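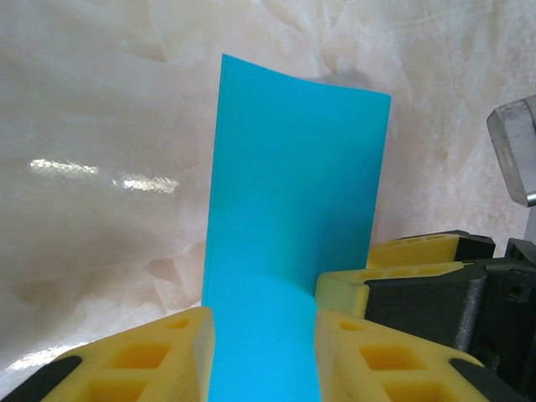 Took the Tedel out on a windy Tuesday and did not lose a single sheet, which I can't say for the clipboards we had before. The strap could be longer.
Customer review, 4 out of 5

Tedel Petition Board
Sold by Troltumik, supplies for campaigns, marches and street stalls

The Tedel is a signing board for collecting names on paper in the street, at a meeting or on the doorstep. It hangs from the neck and rests against the body, so the person holding it has both hands free for leaflets and spare pens. The signer gets a firm surface to write on and does not have to take the board off you.

It was made for people collecting on foot. If you will be behind a table all day, the Wakum desk board is cheaper and will do the job.

What is in the pack
Board, A4 portrait
Neck strap with quick-release buckle
Rain cover, clear
Pen holder and two tethered pens
Pad of printed petition sheets, 19 lines to a sheet

Size and weight
The board takes A4 sheets only. Weight with the full pad fitted is 1,389 g. Without the pad it is a good deal lighter, and many collectors carry half a pad and leave the rest at the stall.

Holding the paper
There is a spring bar at the top and a second, lower bar at the bottom. Lift both to change a sheet. The lower bar can be removed with a coin if you prefer to flip full sheets over the top. Keep it on in wind.

Signed sheets go in the pocket on the back of the board. The pocket closes with a flap and has a loop for a small padlock (not supplied). Names and addresses are personal details and people do notice how you look after them. Empty the pocket whenever you go back to the stall, and don't leave the board lying face up on a wall while you have your lunch.

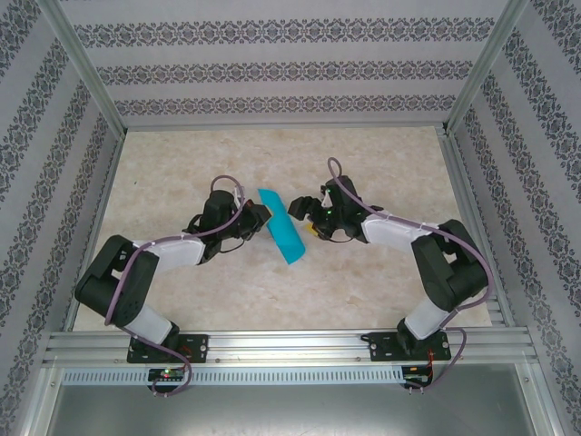 The two arms on their rail, with the blue block on the table between the grippers.

Printed sheets
The sheets supplied have columns for name, address, postcode and signature, and a blank box at the top for the wording of your petition. The box repeats on every sheet. Many councils will only count a page if the full wording is on it, so write or print it in before you go out and check it against the version you have lodged.

Councils differ on what else they ask for. Some want a date beside each signature, and some will accept people who work or study in the area as well as those who live there. Read your own council's petition scheme first. If you need different columns we can print sheets to order. The smallest print run is 1,000 sheets and we send a proof for you to approve.

You can also use your own sheets, provided they are A4. Paper thinner than ordinary copier paper tends to tear under the lower bar.

Using it in the rain
The clear cover fastens along the left side and lifts from the right. The signer puts a hand underneath to write. Left-handed signers find this awkward, and for them it is easier to unclip the cover and hold it over the page. 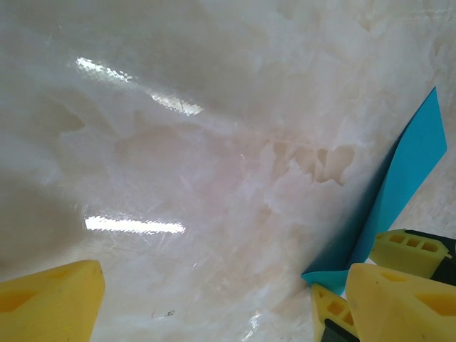 Ballpoint is the only ink we would use in wet weather. Gel pens run, and a signature that can't be read may be struck out when the petition is checked. The tethered pens take a standard refill.

Straps
The standard strap fits most adults over a winter coat. A long strap is sold separately and fits the same buckle. Straps from the older Aaltonen board do not fit the Tedel, as the clip is narrower.

Care
Wipe with a damp cloth. Dry the rain cover flat before folding it or it will mark. Stickers come off the back of the board with warm soapy water. Please don't use white spirit.

Guarantee and returns
The board is guaranteed for 3 years. Pens, pads and rain covers are not included in this. Unused boards can be sent back within the returns period shown on your order, but we cannot take back sheets printed to your own wording.

Hire
We hire boards to groups with a short campaign to run, without pads. Dates fill up from February onwards ahead of the local elections, so ask early. The deposit is returned once the boards are back with their straps and covers.

Spares for this item
Long neck strap
Rain cover
Pen tethers, pair
Lower bar with screws
Printed sheets, standard pad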